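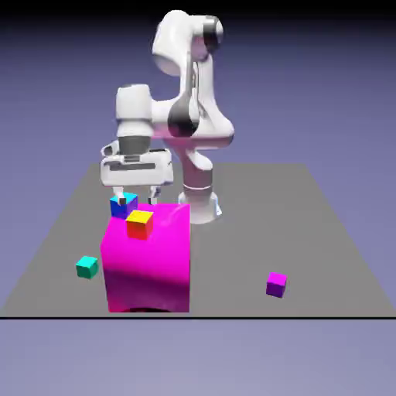

*The simulated cell at Idton, with the blue cube in the gripper over the big magenta box.*

I spent most of Tuesday, 15 April 2025, at Idton's open day, and I'm glad I let the morning run over. I had gone for the machines in the front hall, but the best hour was in a small back office where Clotilde Collet looks after the simulated twin of their sorting cell – the one they call Vorum.

She has kept it plain on purpose. A white arm, a flat gray table, the tall box and four small cubes, and that's the lot. Every change to the real cell gets tried in Vorum first, and she was happy to take us through how she sets it up (twice, in my case, as I got lost the first time and she was very patient about it).

She begins with the base. If the mounting point is even 2 mm off from the one on the shop floor, every height above it is wrong, and the tall box is there to show it up. Then come the joint limits, then the finger closing width, and only after that does she let the arm near a cube. Her log held 1,692 runs since February, and she reads the failed ones over coffee, which I thought was a lovely habit.

Upkeep was the part I hadn't expected. When the floor crew fit new finger pads, somebody has to measure them and type the thickness into the model, and there is a clipboard by the door just for that. A visitor from Lambrakis asked how long a full reset takes. Around 19 minutes, she told him, if the clipboard has been filled in.

I'd meant to catch the Zaletti talk at the end of the day and missed it completely. The slides are supposed to be going up on their page, so I'll look there.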